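# Reusable gowns need a laundry budget first

Most hospital sustainability plans start with purchasing. A purchasing officer compares a disposable isolation gown with a reusable one, divides the price of the second by its expected number of washes, and reports a saving. The arithmetic is correct and incomplete. It leaves out the laundry.

Take Petek, a regional hospital with 181 beds. In its first month on reusable gowns it used 1,794 of them. Its contract laundry, Koris, had quoted on the basis of 400 a week and had sized its drying capacity to match. That figure came from the old disposable orders, which did not include gowns borrowed between wards. By the third week, clean stock ran short every day by 3 p.m., and the wards went back to opening boxes of disposables.

The gowns were blamed. The fault was in the loop: how many items are in use, how many are in transit, how many are being washed, and how many sit on a shelf. A textile system needs several full sets per user to run without gaps. Petek had bought 600 gowns, too few to cover even a short delay in pickup.

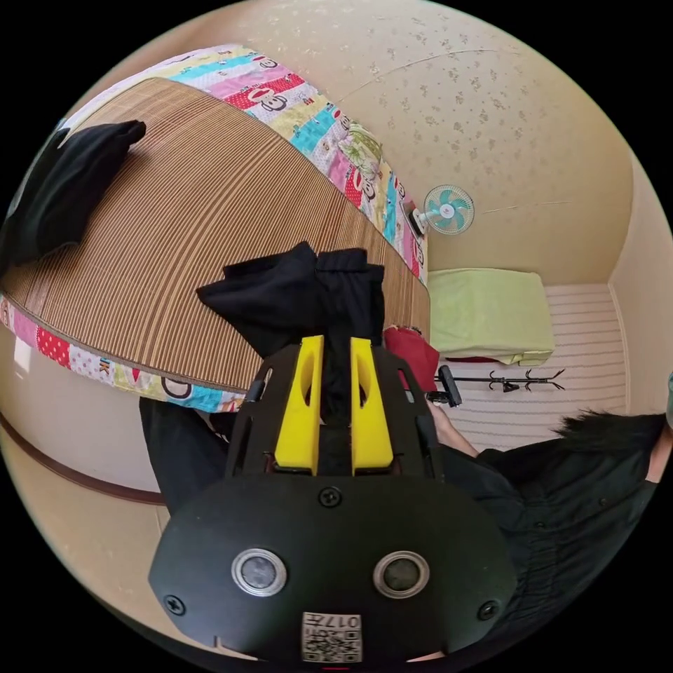
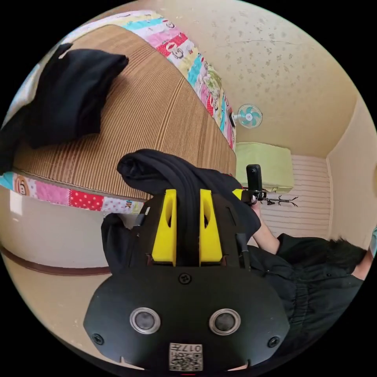

A reader at Illari, which runs its own wash plant, objects that in-house laundry moves the shortage to another department and adds a boiler to maintain. Illari's water bill went up in the first year, the reader writes, and the waste savings were booked to a different cost center, so the plant looked like a loss on paper.

The objection is fair. It supports measuring the whole loop under one budget, with water, energy, transport and replacement on the same sheet as the avoided waste. Hostoreo, a tracking system that tags each gown, can supply the counts. It cannot fix a contract written on the wrong volume.

I would hold any switch until a hospital has logged gown use by ward for a full quarter, night shifts included. Petek's next contract is due in December.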